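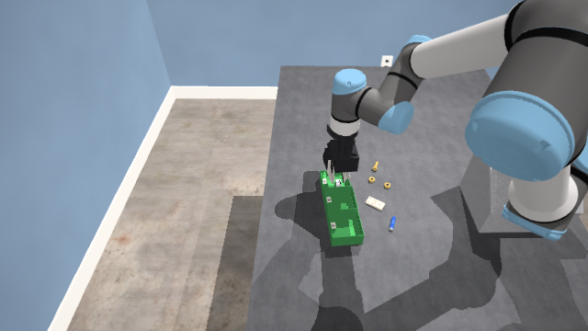

Miércoles, taller de Girkudstead. Clasificación de piezas en la caja verde

Sigo con la simulación antes de tocar el brazo de verdad. Objetivo del día: que el programa coja las piezas sueltas de la mesa y las reparta en los compartimentos de la caja verde sin rozar las paredes. Hay tornillo, tuercas, un bloque claro, el cilindro azul y la pieza blanca con marcas negras.

Arranqué a las 9:40 con la escena que dejamos guardada en febrero. Los parámetros del brazo son los mismos. Lo único nuevo es el control de la pinza, que ahora va en un módulo aparte (lo llamé bridine, como la carpeta del disco compartido) para poder cambiarlo sin recompilar todo.

Primera tanda: 70 ciclos, solo movimiento, sin cerrar los dedos. Quería ver si la muñeca llegaba al extremo más alejado de la caja con holgura. Llega, pero el codo queda muy estirado y la trayectoria hace un quiebro feo al volver. Bajé la velocidad en el último tramo y se suavizó. Altura de espera de la pinza: 300 mm sobre la mesa. Con menos, la vuelta pasaba demasiado cerca del borde de la caja.

Probé también la posición de espera con la pinza en alto y la mesa despejada debajo, para que las piezas se vean bien desde el lado contrario a la base. 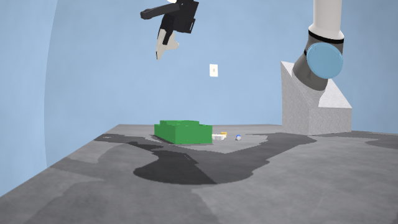
¿Hace falta volver a la posición de espera después de cada pieza?
Mientras el reconocimiento se haga con la mesa completa a la vista, conviene volver. Cuando guardemos las posiciones al inicio del ciclo se podrá encadenar una pieza con la siguiente y subir solo lo necesario para librar la caja.

Segunda tanda, ya con cierre de dedos. Aquí empezaron los problemas. El cilindro azul se agarra bien si los dedos entran atravesados al eje; si entran a lo largo, resbala y sale rodando. Añadí una comprobación de orientación antes de bajar. Las tuercas son otra historia: son bajas y los dedos tienen que llegar casi a la mesa. Con el margen que había puesto, la pinza se cerraba por encima y subía vacía. Lo reduje a la mitad y mejoró, aunque el simulador da avisos de contacto con la superficie. Los dejo apuntados en el registro, a partir de la línea 347.

El bloque claro no da guerra. Está en diagonal, el programa gira la muñeca y listo.

Cosa tonta que me costó media hora: el orden de los compartimentos. En el fichero estaban numerados desde la base del brazo y en el código desde el fondo de la mesa. Todo lo que debía ir al primero acababa en el tercero. Lo corregí en el fichero y puse un comentario. Si alguien tiene una copia vieja, que la borre.

Ajusté además la vista inclinada desde arriba, la que mira por encima de los dedos. La uso para comprobar la aproximación a las tuercas, porque desde arriba a la derecha los propios eslabones tapan media mesa.

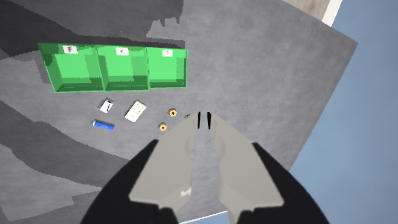 Teresa Cronin -- montaje y programación, taller de Girkudstead

Después de comer repetí la tanda con el orden corregido. 179 intentos de agarre en total, repartidos entre todas las piezas. Los fallos se concentran en las tuercas y en el tornillo. El tornillo falla cuando el programa toma como centro la mitad de la longitud, y el peso está hacia la cabeza. Al levantarlo se inclina y toca la pared de la caja al entrar. Desplacé el punto de agarre hacia la parte ancha y dejó de inclinarse tanto. No lo doy por resuelto.

Las sombras del brazo sobre la mesa son muy oscuras con la luz actual. Para las piezas claras da igual, pero el cilindro azul a veces se pierde cuando le cae la sombra encima. Probé a subir la luz ambiente y el reconocimiento mejora; el problema es que en el taller real la lámpara está donde está. Prefiero entrenar el umbral con la sombra puesta.

Copié los registros a la carpeta hegarty/pruebas. Las trayectorias van en formato de texto, una por fichero. El guion que las dibuja está en usmont/dibujo y pide la ruta completa, con la relativa se cuelga.

Última prueba antes de cerrar: reinicio completo, caja vacía, piezas fuera, pinza sobre el extremo lejano. Desde ahí lanzo el ciclo entero. 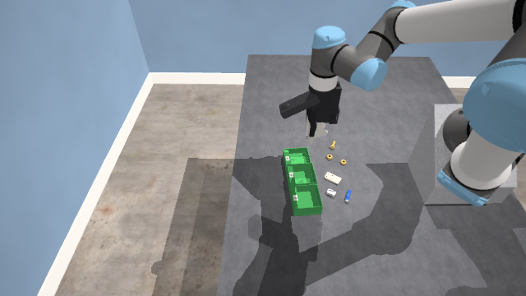
T. Cronin, responsable de la célula de clasificación

Pendiente para la próxima sesión:

- Revisar el margen de bajada en las tuercas y quitar los avisos de contacto.
- Guardar las posiciones de las piezas al empezar el ciclo.
- Medir otra vez la caja real. La anchura del fichero la saqué de un plano y no me fío -- las paredes son finas, pero cuentan.
- Cambiar el giro de la muñeca para que no pase por el tope al ir del bloque al cilindro.
- Etiquetas: decidir si el programa las lee o si seguimos con las posiciones fijas. De momento, fijas.

Cerré a las 18:15. La escena queda guardada con las piezas en su sitio inicial. No cambiar la altura de espera sin apuntarlo aquí.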